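Chapter 7
Clothing and Bed Linen in the Home

After reading this chapter, you should be able to:
Explain how garments and bed linen are sorted before folding
Distinguish between items that are folded, hung, or aired
Plan a weekly routine for a shared bedroom

Key terms: airing, bedspread, quilting, rotation, sorting surface

Most households own more cloth than they suppose. The Sesville Household Survey, on which several tables in this book are based, visited 347 homes and recorded the garments and linens kept in each bedroom. Few of the residents interviewed could say where all of these items were stored, and many described the bed as the place where clean and worn clothing came together during the day.

The bed is a practical sorting surface. It is wide, it stands at a convenient height, and it must be cleared before night. A quilted bedspread also protects the sheets beneath it. Its disadvantage is that small pieces are easily lost among larger ones, particularly where both the cover and the clothing are patterned. 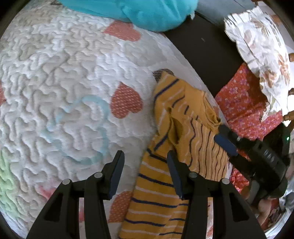
Sorting should therefore begin with the smallest articles. Socks and other small knitted pieces are set to one side and paired. Shirts and other light garments follow, each shaken out once and laid flat with the seams straight. Heavy items are left until last.

Chairs require separate attention. Clothing placed over a chair back may be waiting to be aired, mended, or worn again, and a household should agree on which of these purposes the chair serves. In the Zusbridge follow-up study, 1053 of the 3079 garments recorded outside closets and drawers were found on chairs.

Section 7.1 describes the care of quilted covers, including washing and drying. Section 7.2 presents the folding methods used in this course. Section 7.3 turns to storage, and the chapter closes with a Wednesday laundry schedule that students will adapt to their own homes.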